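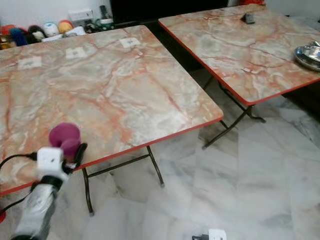

Folding tables with the marble top and red edge, Padia hall

2 min read
August, posted by the Fanddale swap list

Hi all,

Picking up the table question from last week, quoted here so you don't have to dig:

> Does anybody have folding tables that can take a hot dish and still look
> decent without a cloth? Ours from Horkedell are sagging in the middle
> and I have 70 people coming for lunch. Also, do the red edges on the
> Padia ones peel? I've heard both.

OK, so I love these tables! The top is a shiny laminate, gray and cream with rusty orange and pink streaks running through it like cracks, and crumbs just vanish on it (good or bad, depending on who's wiping). I'd still put a trivet under anything from the oven. I ruined one of my own that way and it never came back.

On the edging: mine lifted at one corner after two summers. A dab of contact cement and a clamp overnight fixed it, and it's held since.

The legs are skinny dark metal with a crossbar, so watch your shins if you seat people at the ends. I'd plan on 6 to a table and use a spare for the trays. The little white labels can stay on, please, they're a pain to replace.

Pickup is after 4 pm, side door. Bring a blanket for the car, those corners scratch!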